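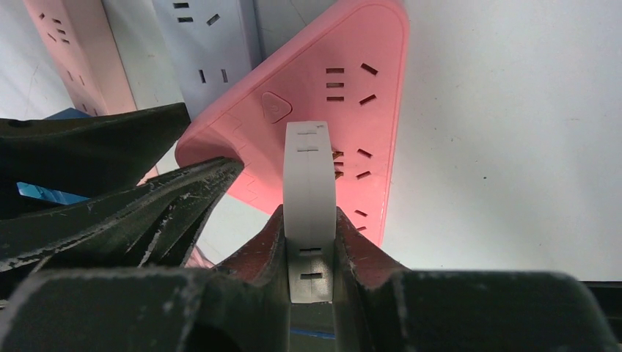 Bahman Zamani wrote to me in May that my old entry on keyboard switches skipped the one thing he wanted to know, namely why two keyboards with the same switches can sound so different. Fair point, so I've rewritten most of it.

Keyboard switch (mechanical)

By Elsie Bright, 6 June 2026

A mechanical keyboard switch is the small part under each key that tells the computer you've pressed something. Every key gets its own, with its own spring, which is the big difference from the rubber sheet you find under most cheap office keyboards. I've been swapping switches in and out of boards for years (my desk drawer is a disgrace), so forgive me if I get carried away in places.

Parts

A typical switch has a top and bottom housing, a stem, a spring and a pair of metal contacts. The stem is the bit that moves, and the keycap sits on top of it. When you push down, the stem slides past one of the contacts and lets it touch the other, and the circuit closes. The point where that happens is called the actuation point, and on most switches it comes well before the key hits bottom. I bottom out every single key anyway – I learned to type on a machine that demanded it, and my fingers never got over it.

Types

Linear switches go straight down with no bump at all. Tactile ones have a bump you can feel partway through, and clicky ones add a noise on top of the bump. I love clicky switches and I'm not allowed to use them in a shared room!

The Tusix is the tactile I usually hand to people who are new to all this. It has a round, early bump and isn't too heavy. The Morkier is a linear with a longer stem, so it stops sooner and lands with a sharper sound. Some people find it harsh. I had a set in my work board for most of a winter and got quite fond of it.

Sound

Back to Bahman's question. The switch makes only part of the noise, and the rest comes from whatever it's attached to: the plate, the case, the keycaps, even the desk. A stiff metal plate tends to sound higher and brighter, while a softer plastic one takes the edge off. Thick keycaps usually sound deeper than thin ones. My Ebrahimi case is hollow underneath and used to ping like a cake tin until I put a sheet of foam in it, and now it's just a dull, pleasant sort of thud.

Lubrication

Plenty of hobbyists open their switches and brush a thin layer of grease on the stem rails and the spring. It cuts down scratchiness and spring noise. Go very light on the legs of a tactile stem, or you'll smooth the bump away completely – ask me about the 300 Tusix stems I ruined in one long, cheerful weekend. Clicky switches are mostly best left alone.

Hot-swap sockets

Older boards have their switches soldered in. A hot-swap board like the Bretus has sockets instead, so you can pull a switch out and push another in by hand. Check that the two metal pins are straight first. A bent one folds under the switch and then that key does nothing at all, and you'll blame the software for an hour.

Filed under: Computer Hardware > Input Devices > Keyboards

Contact | Copyright Elsie Bright | Back to top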